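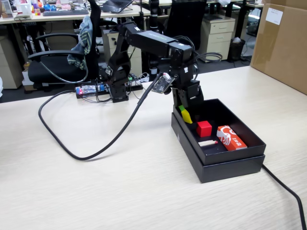
Cable loop at the elbow - how much slack do you leave?

Category: Small Arms > Setup and Maintenance
3 min read

gekside_user
Hello all. I am setting up a desktop arm for picking small items out of a tray. The thick cable leaves the forearm next to the circuit board, goes down to the table and makes one big loop before it comes back to the arm. The thin wires go along the upper links and loop out behind the elbow. My problem: after long runs joint 3 loses its position. Log says error 623. I restart and it is fine until the next day. Is the loop too large?

Ferhat Tatlı
I would not leave the thick cable lying on the table. It drags when the base turns, and the drag goes directly to the connector. Put one clamp on the forearm, before the board, so the connector carries no load.

ivarness_bench
I disagree with Ferhat. We clamped ours at the forearm and it broke inside the jacket in November, exactly at the clamp. A free loop is ugly but it bends softly. I would look at the thin wires first. Fold the elbow fully by hand, power off, and see if they become tight.

Ferhat Tatlı
Then your clamp was too tight, sorry. Use a soft one and leave room for the cable to turn a little.

Drisasell
Why is the power strip so close to the base? And there is a board with a red light lying on top of it. I would move both before I change any cable. One pull on those thin bundles and you have a different error every week.

gekside_user
The red light is normal on this board, it is on since the first day. But yes, I can fix it to the table. I checked the elbow as ivarness_bench wrote: the wires are tight in the last part of the fold. Would that give 623?

ivarness_bench
Yes, it can. Give them 2 cm more behind the elbow, then do the zero position again for joint 3. Old value in my notes is 849, but yours will be different, please do not copy it.

Ferhat Tatlı
On this one we agree. I still say clamp.

gekside_user
Ordered soft clamps from Avcı. I will make the wires longer first and test without the clamp, then with it.

We use cookies to remember your login and forum settings. Accept | Manage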